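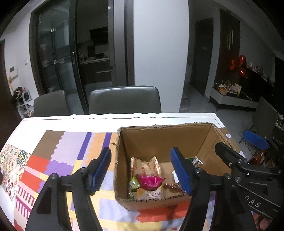
Quiénes somos

Nernley prepara y distribuye surtidos de dulces y aperitivos para oficinas, centros de formación y domicilios particulares. La empresa trabaja con un catálogo de 239 referencias, entre caramelos, productos salados y artículos de envoltorio individual. No fabricamos: compramos a terceros, clasificamos, acondicionamos y expedimos.

Actividad

El surtido básico se sirve en caja abierta de cartón corrugado, destinada a colocarse directamente sobre la mesa. Dentro conviven formatos distintos: bolsas, caramelos envueltos, piezas pequeñas en papel metalizado. El orden interior responde a dos criterios, tamaño y resistencia del envase. Los paquetes grandes se apoyan en posición inclinada contra una pared de la caja y las piezas menores ocupan el fondo y las esquinas.

Las cajas retornables se revisan a su regreso. Un borde superior desgastado no impide la reutilización; una base deformada, sí. Cada caja lleva una etiqueta de código de barras en una solapa exterior, con la que se registran el lote y la fecha de preparación.

Líneas de servicio

Vídalín: surtido doméstico, 55 piezas por caja, reposición mensual.
Trekavville: surtido para salas de reuniones y comedores de empresa, 90 piezas por caja, reposición quincenal.
Plerkness: pedidos a medida, con exclusión de ingredientes a petición del cliente.

Las tres líneas comparten almacén y procedimiento de control. La composición varía en función de las existencias y se detalla en la hoja que acompaña a cada envío.

Organización

La dirección técnica corresponde a Mogens Damgaard, responsable también de la homologación de proveedores. La preparación se realiza por turnos, con cierre de pedidos a las 14:00. En noviembre se amplía el horario de expedición hasta las 19:00.

Nernley atiende en la actualidad a 614 clientes con suministro periódico. Las altas, bajas y cambios de línea se tramitan por escrito y surten efecto en la siguiente reposición.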